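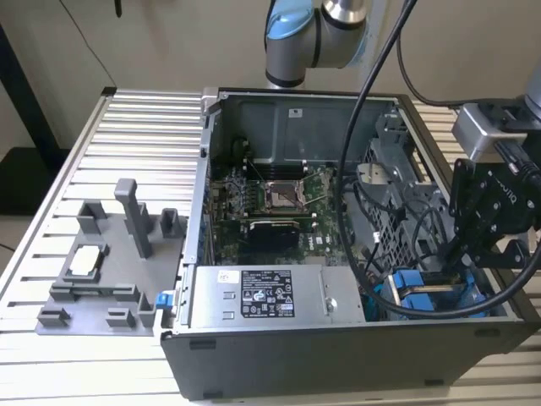
The Dell on its side with the cover off, CPU socket open

Old Dell tower rebuild - worth it?

hamdia_t
Hi all, Hamdia Tekleab here, first build thread! I picked this tower up in May and I'm having way too much fun with it. Plan is a new processor, a 480 GB SSD, then it goes to my nephew for school. The socket is open and waiting. What should I do while I'm in there?

druron
Great project! Dust first, then cables. And keep the cap off the new chip's paste until you're ready to set the cooler down. I did one of these last winter and it still runs every day.
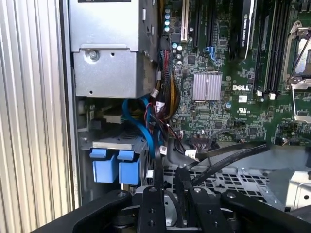 hamdia_t
Cables are my big question. I want to route everything again before the SSD goes in, and I love that Dell color codes the parts you're supposed to touch. The two blue latches under the metal housing are so easy to spot, and that bright blue SATA cable loops down right next to the red, black and yellow power wires. Would you tie those together or keep them apart?

slotcover18
Keep them apart. A SATA cable doesn't like a tight bend, and you'll want to pull it without cutting ties.

pretelier
Disagree, sorry. One loose velcro strap around both is fine, I've done it that way for years. Just leave slack at the board end.

slotcover18
Velcro I can live with. Zip ties, no.

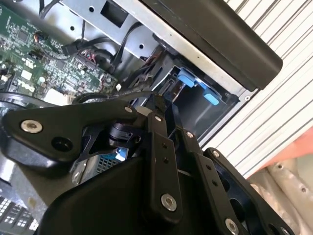

hamdia_t
Velcro it is! Next one: do I keep the stock power supply? A seller called Surard has a 400 watt unit that says it fits, and it would leave room for a better graphics card later.

druron
Check the plugs before you buy anything. Plenty of these towers use their own board connector, and then you need an adapter. If the old supply tests fine I'd leave it in and spend the money on memory.

adugna
I'd swap it. Old supplies make me nervous, and a kid is going to leave this thing on all night.

druron
Fair, but test it first. It's a ten minute job with a cheap tester.

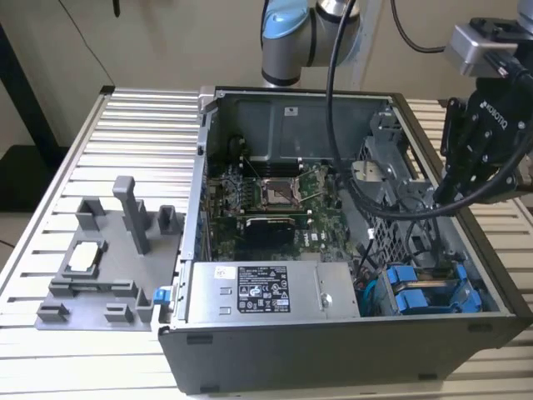

hamdia_t
OK, tester ordered, almost 18 dollars with shipping. If it passes, it stays for now and the memory gets the upgrade. I also want to pull both blue caddies and wipe out the drive cage, that mesh must be a dust magnet.

pretelier
Soft paintbrush for the mesh, works great. Post the boot screen when you get there!

hamdia_t
Will do - hopefully by tomorrow night!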